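Friday, late

Knackered. Fitting at Zelluvero ran over by an hour, then the bus, then no milk. Writing this in bed with my shoes still on.

So. The over-sixties knitwear job is happening. Kosmas Tsoukalas rang at lunch, they want me for the May catalogue and possibly the shop windows as well. At my age! Told him I'm not dyeing my hair and not sucking anything in. He said good, thats why we asked. Fee is 197 for the half day plus train fare. Not a fortune, but more than the Premberg lot paid and they kept the sandwiches.

Sinéad Buckley is doing make-up, thank God. She did me for Lazaridis and used almost nothing, a bit of cream and something on the brows. The girl before her took 25 minutes on my eyelids alone. 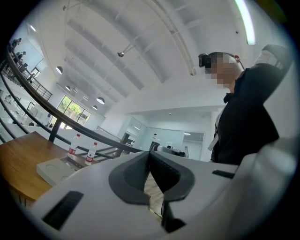 Need to sort: black court shoes (heel gone on the left one), nude tights, the good bra. Ring hairdresser, trim only, NO layers. Practise the walk in the hall. Mum would have laughed herself sick at that. She wore the same camel coat till she was 80 and looked better in it than any of us.

Feet are terrible. Must soak them. Also must stop reading the comments under the Zenico pictures, one woman said I looked like a headmistress. Quite pleased with that acutally.

Call time is 10, so the early train. Iron the blue shirt first thing. Bins.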